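Course Reader: Work, Technology and the Organization
Unit 7. Automation in Support Work

Reading for this unit: the Durden case file, parts A and B. Students should have read both parts before the seminar and should bring written answers to the preparation task at the end of this handout.

Most discussion of automation at work begins with the factory line. Unit 7 turns to support work: setting out, clearing, sorting and returning items to their place. These duties appear in many job descriptions as a single line, yet they take up much of a shift. They are also learned largely by watching a coworker, and few employers hold a written account of them.

The case concerns Durden, a catering employer with 257 staff, which is considering robot arms from a supplier, Clasunex, for its preparation counters. The practice counter used in the case holds ordinary kitchen goods and plush or toy food. Students should look at the counter as a place of work and consider what a person assigned to it would need to know.

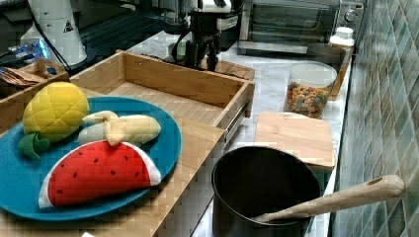 Part A: The Task and the Job

A task is a piece of work with a start and an end. Moving a plush banana from a plate to a box is a task. A job is a set of tasks held together by judgment, timing and responsibility to other people. Employers buy equipment to perform tasks, but the effects are felt in jobs.

Consider the counter from this point of view. A pot with a wooden spoon in it overlaps a cutting board, and a canister of cereal stands behind. An experienced worker would decide, usually without remark, whether the pot should be moved first. When an arm is introduced, that decision must be assigned to someone. It may go to the person who lays out the counter, to the person who supervises the equipment, or to the supplier. In the Durden proposal it was assigned to the kitchen assistants, whose job descriptions were left unchanged.

The term "preparation load" is used in this course for the work of making a place ready for a machine. It includes clearing space, keeping cables out of the way, placing items within reach and restoring the counter afterward. Preparation load seldom appears in a supplier's estimate. At Durden, assistants recorded 15 minutes of it at the start of each trial shift. The time had previously been used for handover between shifts, and complaints about missed messages rose during the trial.

Students should note that the assistants did not object to the arm itself. Their written comments dealt with breaks, with grading, and with who would be held responsible if an item was damaged.

Part B: Sharing a Work Surface

The second part of the case deals with the position of people in relation to the equipment. An arm that reaches across a counter takes up more of it than its base suggests. Loops of cable and the space needed for movement must be counted as well. Staff who once worked side by side may have to take turns.

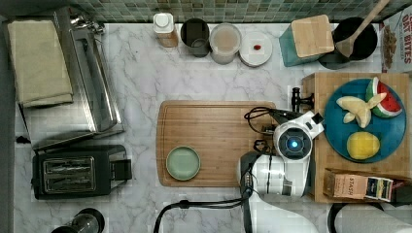
Page 7

The arm extends over two cutting boards, and black cables loop above the central one. A small green plate on that board and a larger plate of toy food on the other must both be reached by anyone sharing the counter. In discussing the layout, students should identify which items a coworker could reach without leaning across the arm, and what rule, if any, the employer should set.

Durden's draft policy, prepared with the advisory firm Murix, states that no employee may reach past an arm while it is powered. The staff representatives accepted the rule and asked that production targets be adjusted to match it. Management had not replied when the case file was closed in December.

Preparation Task

Write one page on each of the following.

1. List the duties at the practice counter that would remain with a person after an arm is installed. State which of them are new.

2. Draft a revised job description for a Durden kitchen assistant, including preparation load.

3. Explain whether the rule on reaching past an arm should be agreed on before or after production targets are set.

Written work counts for 15 points out of 100. Submit it through the Wanigasekara Library course desk before the seminar begins.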